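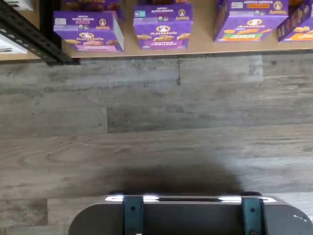

Shelf software: what changed in the June release

June 30, 2022

The shelf-picking software at Stestham moved to a new release this month. Most of the work went into perception and the grasp planner. The motion controller is largely as it was in December, apart from one change to the speed limits near the shelf.

The main problem we set out to fix was boxes that look alike. The old detector found a box by its printed front and then guessed the rest of the shape from a stored size. With mixed groceries that was good enough. With a row of the same purple snack boxes, where the logo can be on the top panel as well as the front, it sometimes took one box for two, or joined two neighbours into one wide box. The planner then aimed for a gap or for a corner.

Reijo Saarinen has replaced that step. The new detector looks for the edges of each box in the depth data first and only then uses the colour picture to decide which product it is. A logo no longer creates a box by itself. If the edges and the print disagree, the box is marked as uncertain and the planner leaves it until the base has moved and a second view has been taken.

We ran both versions over the same set of 1099 recorded shelf views, all labelled by hand. The old detector had at least one wrong box in 186 of them. The new one had a wrong box in 9. Most of the remaining mistakes are boxes in the back row with very little showing, and Reijo does not expect to fix those without moving the sensor.

The labelled views are on the Leltlow drive under the June folder. Please do not edit the labels in place. If you find one that is wrong, send the view number to Joonas Karppinen and he will correct the master copy and rebuild the index.
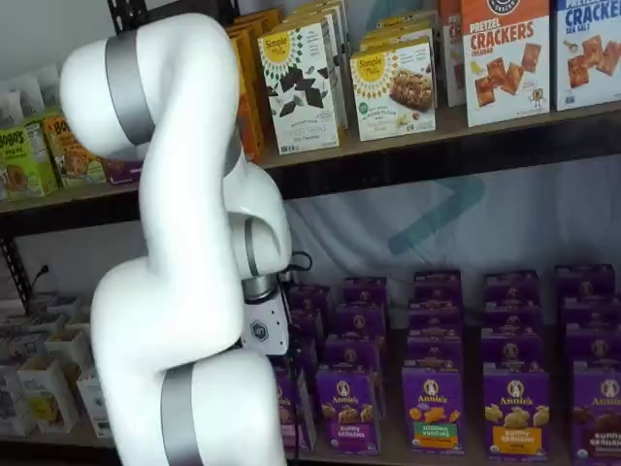
The grasp planner has been rewritten by Aslak Boström, and it now plans the approach and the retreat together. Before this, it chose a grasp, moved in, and worked out how to leave once the box was held. That could go badly on a lower shelf, where the arm has to reach down past the front edge of the board above and come back the same way with a box in the gripper. The new planner throws out any grasp that has no clear way back, and it treats the upper board and everything standing on it as solid. The cable that loops out behind the wrist is now in the collision model too, as a simple thick tube. It costs a little reach on that side, but Aslak would like to keep it until we have a better model of how the cable bends.

Planning takes longer as a result. The usual figure on the shelf computer is 975 milliseconds for a full pick, including the retreat. Tapio Mäkelä is looking at storing the retreat paths for each shelf height so that they need not be worked out from nothing every time.

The speed limit near the shelf is now set by distance to the nearest surface. It used to drop in one step when the gripper crossed a fixed line, and you could hear the arm brake. The new limit comes down smoothly. The settings are in the same file as before, but the old line setting is ignored, and a warning is written to the log if it is still there.

Two things to know before you update. Recordings made with the old release will play back, but the box numbers will not match, so comparisons have to be made by position. The calibration file also has a new field for the height of the sensor above the base. Without it the program will stop at start-up and say which field is missing. Arvo Kinnunen has a short script that adds the field to old files.

The Turunen site will stay on the December release until their shelf has been measured again. Stineck have asked for the detector on its own, without the planner, and Joonas is preparing that as a separate package.

Known faults: the viewer still draws uncertain boxes in the same colour as certain ones, and the stop button in the viewer only pauses playback. It does not stop the robot. Use the button on the base.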